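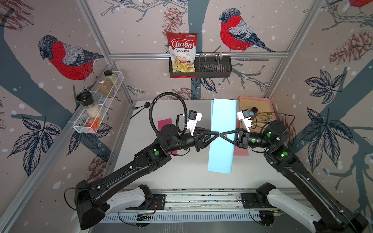
Otakar Polák wrote back to my last report to ask why a choir that got money for sheet music had spent the fall talking about chairs. Fair enough! I did go on about the chairs. So this one starts with the music, and the chairs are down at the bottom where you can skip them.

Plillwood Community Choir, second report on the song library grant, 4 March 2018

The library first. When you gave us the money we had boxes of music going back decades, half of it in the church basement and half in my garage, and we could never put our hands on a full set of anything. I've now been through all of it. We own 399 usable copies, which sounds like a lot until you learn that we have 46 singers and a good many of those copies are tenor parts (we have five tenors). The rest was torn, missing pages, or photocopies we shouldn't have had in the first place. Those are gone.

With the grant we bought 14 new titles, full sets, legal and clean. The singers picked most of them. I'd put out a sign-up sheet in November asking for suggestions and got everything from Renaissance motets to a medley I will not name here because the person who asked for it will read this. We ended up with a decent spread, I think. Some spirituals, two pieces in Czech from the Doležal collection that the altos have completely fallen for, a few easy rounds for warm-ups, and one long thing in eight parts that is frankly over our heads. We're learning it anyway. We got to the end of page six last Tuesday without stopping and people cheered.

The Czech has been slow going. We spent most of one rehearsal on the letter ř and I'm not sure we're any closer. I've asked Otakar if he'd read the words aloud for us to record, and he says yes if we promise not to sing them back to him until summer.

Cataloging is going slower than I told you it would. I said it would be done by the end of January, and it's a little over half done. Every copy gets a number and goes in a folder with a checkout card, and it takes me roughly an hour per box. I'm doing it at night after work, so there you go. I've stopped promising dates, but I'd like to have it finished before the spring concert so we can collect everything properly afterward.

Money. The new music came in a bit under budget -- Landico gave us their school discount, which I hadn't expected. The folders and the storage cabinet came in over. Those two very nearly cancel out, and the receipts are in the envelope. There's a small amount left, and I'd like your okay to spend it on a second cabinet, since the first one is full already. If you'd rather it went to more music, just say so and I'll keep using the garage shelf a while longer.

The spring concert will be in the Plimetti hall again. They've moved the piano to the other side of the stage, so the basses will be staring straight at it, and they are not happy. Come anyway! I'll hold two seats for you near the front.

Oh, the chairs. We got them. They fold, they don't squeak, and they came out of our own dues and didn't touch your grant.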